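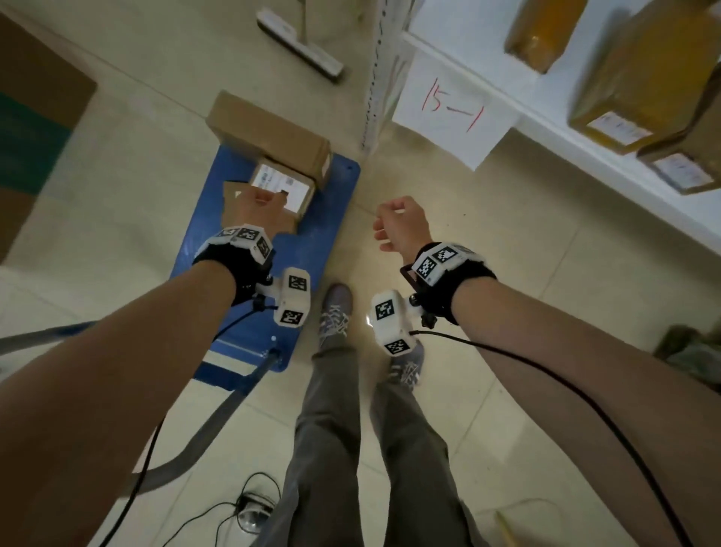 Trallis Wrist Capture Set, Classroom Edition

Item no. 3165
Sold by Himgate Education Supply
Availability: in stock, ships from the warehouse in two business days

The Trallis set lets a student record hand and arm motion while doing an ordinary job, such as moving boxes, loading a cart or putting parcels on a shelf. The recordings can be played back on a desktop arm or used to train one. It was put together for high school robotics clubs and first-year college courses, and it is the set used in the Zuderwood Warehouse Challenge.

A student wears one unit on each wrist. The left and right units are separate and each has its own cable. Both hands stay free, so the student can grip, push and lift normally.

What's in the box

Two wrist straps, black fabric, adjustable
Two tracking modules with square marker faces
Two handle units with printed markers
Two cables
One spare sheet of marker stickers
Calibration board
Printed quick start guide
Access code for the Nam recording software, one classroom

The head camera is not included. Clubs that already own one can use it if it is on the compatibility list that comes with the software. If you need one, add item Trallis HC to your order.

Sizing

The straps fit most students from age 14 up. There is one strap size. For smaller wrists, wrap the strap over a thin sleeve and pull it snug. The module should not rotate when the student turns a doorknob. If it does, tighten it and calibrate again.

Setting up a session

Charge the head camera before class. Put on the straps, then connect the cables, left side first. Open Nam and hold both wrists over the calibration board until the software shows green for each side. A practiced team does this in a few minutes. Allow a full class period the first time.

Keep the markers clean and flat. Tape over a marker, a fingerprint or a bent corner will cause dropouts in the recording. Wipe with a dry cloth only.

Route the cables along the forearm and down to the waist. Check the floor before starting a take. Students should wear closed shoes when working with hand trucks or loaded shelves.

Recordings are saved in takes. The software limit is 30 minutes per take, but short ones are easier to label. The Zuderwood rules ask for one task per take.

Use in the Zuderwood Warehouse Challenge

Teams pick a handling task, record it by hand with the Trallis set, and then have their arm repeat it at the final in March. Scoring covers the quality of the recordings, the labeling, and the arm's run. Teams may record at school or at a local business with permission from both. Shelf positions have to be marked so the judges can match them to the log. Paper signs are fine.

The current rule book is dated February 28, 2019 and replaces all earlier versions. The main change is that both wrists must now be recorded, even if the arm only uses one.

From a club using it

"We have 18 students and two sets, so they work in pairs and switch after each take. One wears it and the other runs the laptop. Boxes were harder than we expected. The kids wanted to go fast and the labels ended up a mess. Now they say the step out loud before they do it. I would buy the extra stickers."
Menaka Karunaratne, club advisor

Questions about lesson plans

Soon-im Baek wrote the classroom guide and answers questions from teachers through the Himgate contact form. The guide covers calibration, planning a task, labeling takes and playback. It is a free download for anyone with an access code.

Replacement parts

Strap, single
Cable, left or right
Marker sticker sheet
Handle unit, left or right (please state which side)
Calibration board

Warranty is one year on the tracking modules and handle units. Straps and stickers are not covered. Purchase orders from schools are accepted. Please put the club or course name on the order so the access code is sent to the right person.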